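August 18, 2022
Workshop notebook, shift handover trial

Third entry on this. Moved my notes over from the loose sheets so Maysoun Moussa can read them before she takes over the trial at Stendden. Numbers are from the Dritico survey unless marked otherwise.
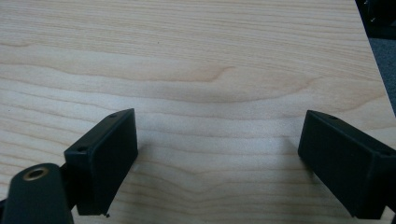
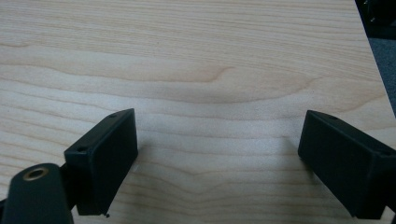
Light wood tabletop, grain running mostly side to side.

Survey returns

Sent to 200 people across both shifts. 156 came back. Day shift answered better than nights. The question "I know who decides" got the lowest score again, same as January. Comments say the same thing in different words: people raise a problem at handover, the lead writes it down, and they never hear what happened to it.

I had expected pay to come up more. It got a few lines and no more.

What we changed

Handover now ends with the lead reading back open items, oldest first. Each item gets one name next to it. If the lead can't name someone, it goes to the plant manager the same day. Tried this with 3 teams for 6 weeks.

Packing took to it quickly. Finishing did it for a while, then dropped the read-back when the line was behind. Stores kept the list but put the lead's own name on nearly everything, so we have the same problem with better paperwork.

Talked to the Stores lead. She said handing a job to someone feels like accusing them of something. Worth remembering for the training notes. We told leads how to fill in the list and left out how to ask.

Jabłońska site wants to copy the form as is. I asked them to wait until Finishing has had another try.

To do

- Rewrite the lead's page, add two or three ways of asking
- Ask nights why they didn't return the survey (timing? break room box?)
- Stester export still drops the comment field, chase
- Maysoun to sit in on a Finishing handover, no clipboard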